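Packing small stock from open bins into flat cartons

Scope

These instructions cover the transfer of small boxed and bagged stock from an open plastic bin into a flat cardboard carton at a packing table. They apply to single-wall cartons with a top that closes level. Tall cartons, mailing tubes and anything over the bench weight limit are packed on the floor scale side and have their own sheet.

What you need

One carton, size 466 (466 mm on the long side)
One open bin with hand slots
Paper tape, 50 mm wide
Kraft paper for fill
Pick slip and carton label
Bench scale
A table at least 900 mm deep

Setting up the table

Clear the table down to the surface and wipe it. Tape residue and grit mark the underside of cartons and will lift the print from a label if the carton is turned over. Old scuffs in the table finish do not matter. Raised edges do, and should be sanded or reported.

Put the bin at the far end of the table and the carton between you and the bin. Keep the bin's long side across the table where space allows. Stock then moves in one direction, toward the packer, and the packed carton is already at the near edge when it is time to tape.

Do not stack a second bin on the first. If an order needs two bins, finish the first and swap. 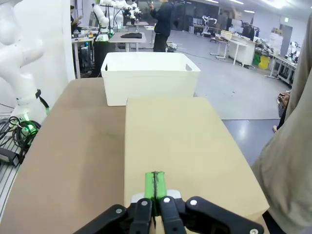
Hekthorpe Stores and Dispatch: Packing Bench Team

The layout is the same for every order: carton near, white bin behind it. A closed carton should lie flat on the table with the top level. Faint smudges and slight creases on the top panel are acceptable for internal transfers to Ngcobo and Drevis. For outside customers, use a clean carton and keep the creased ones for transfers.

Packing

1. Fold the bottom flaps, short pair first, and tape the center seam. Run the tape 50 mm down each end.

2. Turn the carton upright and press on the base with a flat hand. If the seam opens, tape it again before loading.

3. Check the pick slip against the bin label. The two order numbers must match in full. Matching only the last digits has caused misdirected cartons on the Drevis run.

4. Lay the heaviest items flat on the base, against the long walls. Fill the center next.

5. Place bagged items on top of boxed items. Fold the loose end of each bag under itself.

6. Fill gaps with crumpled kraft paper. The contents should not shift when the carton is tilted by hand. Use enough paper to stop movement but not enough to raise the flaps.

7. Fold in the pick slip, printed side up, as the last item.

8. Close the short flaps, then the long flaps. The long flaps should meet without being pushed. If they spring up, remove some fill. If they sink below the edge of the carton, add some.

9. Tape the top seam in one pass and rub the tape down with the side of the hand. Paper tape that has only been laid in place will peel in the cold end of the truck.

Labeling

Place the label on the top panel, square to the long edge and clear of the seam. A label across the seam gets cut when the carton is opened, and the receiving desk then cannot scan it for returns. Write the bench number in the lower corner with a marker.

Poltel cartons are 463 mm long and look the same as the 466 on the shelf. They take the same label but not the same divider set. Read the size printed on the bottom flap before fitting dividers. A 466 divider will bow in a Poltel carton and push the side panels out.

Common faults

Top panel bulges: too much fill, or a boxed item standing on edge. Reopen and lay it flat.

Top panel dips: gap under the center seam. Add one sheet of paper, folded twice.

Corners crushed: carton was dragged across the table while loaded. Lift it at both ends.

Tape lifts at the ends: overlap too short, or dust on the board. Wipe and apply a new strip over the old one.

Clearing down

Return the empty bin to the rack with the handle slot facing out. Flatten unused cartons and store them on edge. Leave the tape dispenser loaded for the next shift.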